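Hi Anisa,

You asked for the longer version this time, so get a coffee. The two-arm bench has had its first full month on the repair floor, and I have plenty to tell you (mostly good, one part a bit awkward).
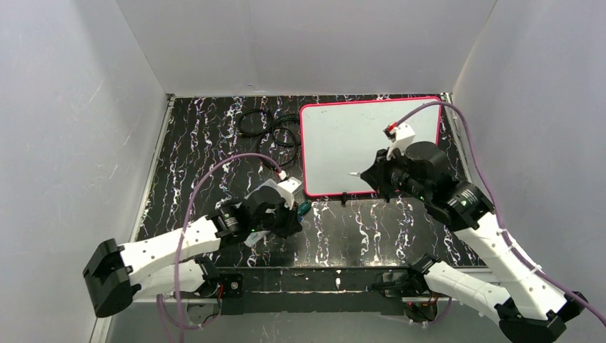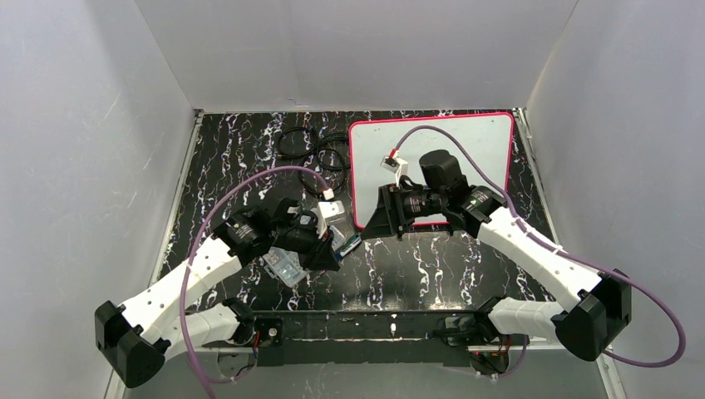
*Gornport, March*

## What the bench does now

We have the arms on the whiteboard kits, the ones Fena sends back to us for checking and repacking before they go out to schools again. One arm picks a small item up, the other takes it over or tests it on the board, and it ends up where it belongs. Simple stuff for a person, fiddly stuff for two grippers! Handing a thing across from one side to the other was where we lost most of our time in the first two weeks.

The bench ran 581 cycles this month. Of those, 191 needed one of us to step in, usually because an item had been picked up at a bad angle and the second gripper couldn't get hold of it. I know you were hoping for fewer. So was I. But 223 of the cycles were in the last week alone, and only nine of those needed a hand, so I'm a lot happier than I was when I wrote to you in February.

## What it changes for the crew

Now the part you asked about. Before the bench, four of us took turns at the kit table and it was the job people swapped out of if they could. You sat hunched over for most of a shift and your thumbs hurt by lunch. Now two people look after the bench between them and the other two have gone over to board repairs, where we were always short anyway.

Tarmo Lūse was the loudest doubter, and he's the one who knows it best now. He worked out that things go more smoothly if you set the items down on a slant, and he's written up a start-of-shift sheet that everybody uses. He'd like his job title to match what he does – I said I'd raise it with you, so I'm raising it.

The awkward part is the waiting. When the arms are running fine there isn't much to do, but you can't wander off either, and people find that more tiring than the old work. Halim tried doing paperwork next to the bench and kept missing the stop light. We're going to try one-hour turns in April and see if that helps.

Also, two people told me they feel watched, with cameras on the arms. I explained they look at the work and the footage isn't used for anything to do with staff. I'd really like that in writing from you, even just a couple of lines I can pin up.

## Money and parts

We're inside the budget. The only extra was a spare set of gripper fingers, which I ordered early so we wouldn't get stuck. I'd like to hold back what's left of the training money for the Kotanwood crew, who want to come over and spend a few days with us before they get their own bench.

## Coming up

- One-hour turns at the bench, all of April
- Kotanwood visit, dates to be agreed
- A second kit type, if Fena can send us a batch to practice on
- Tarmo's title (please!)

Call me if any of this needs more detail. Mornings before 10 are best, while the floor's still quiet.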